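Ticket: Label sheets printing with a shifted left margin
Product: Wimenent label software, desktop version
Opened by: Zuzana Hubáček, Radonjić Ceramics
Handled by: Viera Urban, Wimenent support
Status: Solved

Zuzana Hubáček wrote:

Hi! First of all, I love this program. We moved all our shelf labels over to it this summer and the whole shop looks so much better. My trouble is with the two-column sheets. The left column prints fine at the top of the page, then creeps to the right as it goes down, and by the last row the price is sitting on the gap between labels. Single-column sheets are perfect. Printer is an Asterness laser, plain tray, driver installed fresh on Sunday, August 24, 2025.

What I've tried so far:
- restarted everything, twice
- new pack of sheets
- printed the same file as a PDF and opened it on another computer (the PDF looks straight)
- turned "fit to page" off in the print window

Viera Urban replied:

Hi Zuzana, what a great report, thank you! The PDF test helps a lot. If the file is straight and the paper isn't, we can leave your template alone. Could you print the alignment grid (Tools, then Test Page) once from the main tray and once from the manual slot, and tell me if the lines lean the same way on both?

Zuzana Hubáček wrote:

Done! Main tray leans right, manual slot is dead straight. So it's the tray?? I did squeeze the paper guides in before printing.

Viera Urban replied:

Very likely the tray setting, yes. Label stock is heavier than copy paper, and the driver starts out on "Plain". Please open Printer Properties, Paper, and change the type to Labels for Tray 1. Then set the guides so they touch the stack without bending it, and load no more than half the tray.

Zuzana Hubáček wrote:

Much better! Rows one to six are spot on and the last row is off by a hair. I also made the plate labels bigger while I was in there, 200 percent on the price, and they look fantastic.

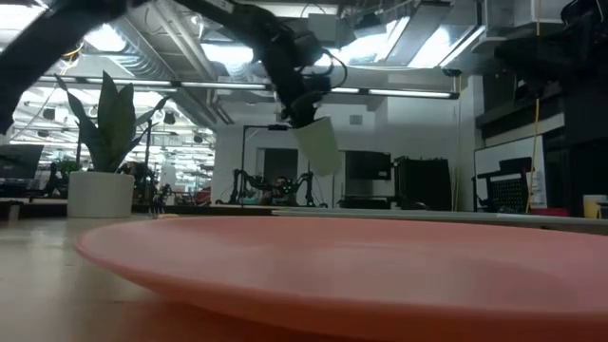 Prices on the larger plates are what customers ask for most, so I want those cards readable from the door. I'm going to leave the glazed bowls on the small size for now and do the plates first. A big pink plate like that one needs a card with some presence, and a plain white one goes with the salmon color beautifully. Is there a way to save the bigger price as its own style?

Viera Urban replied:

Yes! Select the price field, choose Style, then Save As, and give it a name. It will show up in every template you open. For the last row, go to Page Setup and lower the vertical pitch one step, then reprint the grid.

Zuzana Hubáček wrote:

One step did it, every row is straight. Style saved as "Plates". Please close this one, and thank you so much! I'll open a new ticket in September when we start on the Wultora barcode import.

Ticket closed by Viera Urban.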